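Shop notebook – arm table, November

Back at the table this evening with a pot of tea and more patience than I had last time, so I am going to write everything down properly before I forget which screw went where. Gergely Simon has the other key to the shop and will probably read this before I see him again, so hello, Gergely, and please don't move the shim stack on the windowsill, it is in order.

First job was the tabletop itself. I had been blaming the software for the arm landing a little to one side of where I told it to go, and spent a whole evening last month in the Prademlow config file changing offsets back and forth. Tonight I finally put a straightedge across the base plate and found a gap on one corner that I could slide a business card into. Two shims later it sits flat, and I have retightened all the bolts in a cross pattern, a bit at a time, the way you would do a car wheel. I will check them again after a few more sessions, because the old plate used to work itself loose and I don't trust this one yet.

Second job was the cable. The Vulska controller threw a fault twice last week whenever the arm folded back over itself, and I am fairly sure it was tension on the connector at the far end of the reach. I undid the ties, gave it a more generous loop, and ran the folding move again and again at low speed while I stood there with my hand near the stop button like a nervous parent. No fault so far. The loop is a touch floppy for my taste and I would like to find a soft clip for it – Farkas used to carry a nice one with a hook-and-loop strap, if they still make it.

After that I set the kitchen things out for the pick list and got started.
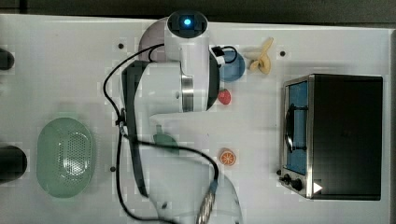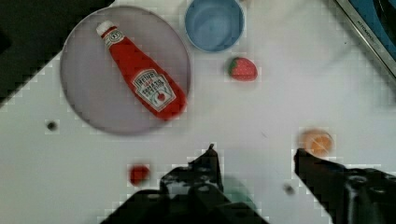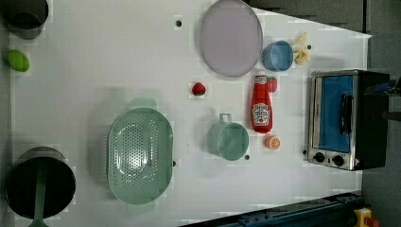

The kitchen table layout, with the toaster oven at one end.

The pick list is still the short one, 7 items, and I ran it at 60 percent speed all evening. I know that feels slow, but I would much rather have a dull log than pick pieces of toy fruit out from under the bench again. The strawberry remains my least favorite. It is small, it rolls if you so much as look at it, and the fingers have to come in quite low to get a decent hold. I lowered the approach height a hair and that seemed to help, though I want a good many more tries before I call it settled.

The ketchup bottle is a different sort of trouble. If the fingers close anywhere near the neck, the heavy end swings and the whole thing twists on the way up. Gripping lower down on the body is better. I have put a note in the Prokitz grasp sheet to that effect, and I would be grateful if whoever edits it next would leave my note in the same column this time.

The log counter stood at 2,118 when I shut down. I copied the lot to the shop drive and left the controller off at the wall.

For next time: recheck the base bolts, look for that clip, and try the mug with the handle turned a few different ways. Also we are nearly out of tea.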